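Category: Electrical > Home Standby & Surge

Section 4. Fitting the Flosby whole-house surge protector

Read the whole section first. The box says "installs in minutes." We doubt it, and our own bench notes don't back it up. If you have never worked inside a panel, hire a licensed electrician.

1. Turn off the main breaker. Test the bus bars with a meter you trust. The lugs on the utility side stay live.

2. Find a two-pole breaker slot near the top of the panel. Flarnetti and Geltemley panels both take the Flosby, whatever the label inside the door claims.
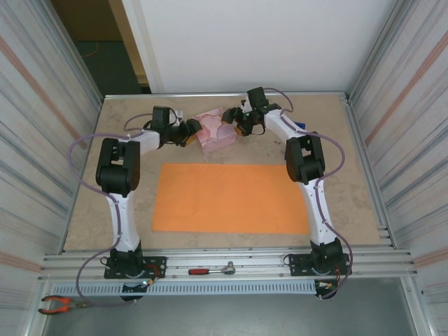

Two arms at the work table.

3. Remove a knockout and mount the unit tight to the panel. Keep the leads short and straight. A coil of spare wire in the bottom of the box eats up much of the protection you paid for.

CAUTION: Do not extend the leads. Trim them instead.

4. Connect both black leads to the breaker, white to neutral and green to ground. Tighten to 38 inch-pounds. "Hand tight plus a bit" is not a setting.

5. Refit the cover, turn on the main, then the new breaker. Both status lights should come on.
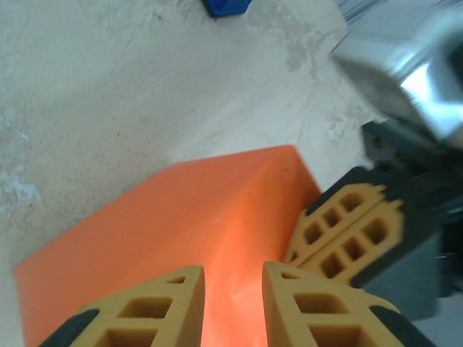
NOTE: A lit status light means the parts inside have not failed open. It does not mean your TV is safe — no light can tell you that. Keep plug-in strips on anything you'd hate to replace, and be wary of any dealer who says you can throw them out.

6. Write the install date on the unit. Check the lights every June and after any nearby strike. If one is out, replace the whole unit. There is no reset, despite what you may read online.

38 shares | 2 comments

Related items
Georgiou panel labels, pack of 100
Testing a ground rod
Reading fault code 102
Flarnetti breaker fit chart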